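Why do curtains keep out the light?

Light travels in straight lines. When it reaches something it can't pass through, it stops, and there is a shadow on the other side. Thick cloth stops far more light than thin cloth.

Colour matters too. White cloth bounces most of the light back into the room. Black cloth soaks most of it up, so theatres often hang black curtains at the back and sides of the stage.

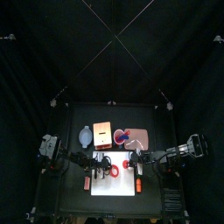 Where does the light go when black cloth soaks it up?

It turns into heat. A black T-shirt left in the sun on a bright day in May gets warmer than a white one.

Try it at home. You need 2 socks, one black and one white, and a sunny windowsill. Lay them side by side, wait until after lunch, then put a hand on each.

Next page: How shadows change during the day

Words by Tuncay Soylu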